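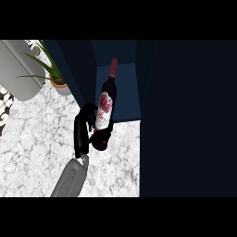 4.2 Aufnahme der Demonstrationen

Abb. 3: Greifhand mit Weinflasche vor dem dunkelblauen Schrank, Simulation.

Teleoperation komplett in der Simulation (Umgebung Sasero), Handschuh plus Tracker am Handgelenk. Zwei Bediener, Kerslake und Ormsby, beide vorher eingewiesen. Insgesamt 3.107 Demonstrationen über 17 Aufgaben, Flasche greifen und umsetzen ist eine davon. Fingerwinkel werden direkt auf die Hand übertragen, Armpose über inverse Kinematik, Filterung siehe Anhang B.

Schwierig vor allem der Griff um den Flaschenkörper. In Abb. 3 liegt ein Finger oberhalb des Etiketts, ein weiterer unten nahe am Boden, Flasche leicht geneigt. Solche Neigungen haben wir nicht aussortiert, solange die Flasche beim Absetzen stehen blieb. Ohne Kraftrückmeldung drücken die Bediener tendenziell zu fest zu, vgl. die Kontaktkräfte in Tab. 2. Abhilfe: Begrenzung der Schließgeschwindigkeit, seit Mai in allen Aufnahmen aktiv.

Abbruchkriterium: Objekt fällt, oder Zeitlimit erreicht. Abgebrochene Versuche werden gespeichert aber nicht fürs Training benutzt. Nachbearbeitung pro Demonstration etwa 2 Minuten, hauptsächlich Zuschneiden von Anfang und Ende. Die Segmentgrenzen hat Wihongi von Hand nachgeprüft, bei Unstimmigkeiten wurde neu aufgenomen. Vergleich mit kinästhetischem Vormachen am realen Arm in Abschnitt 4.3.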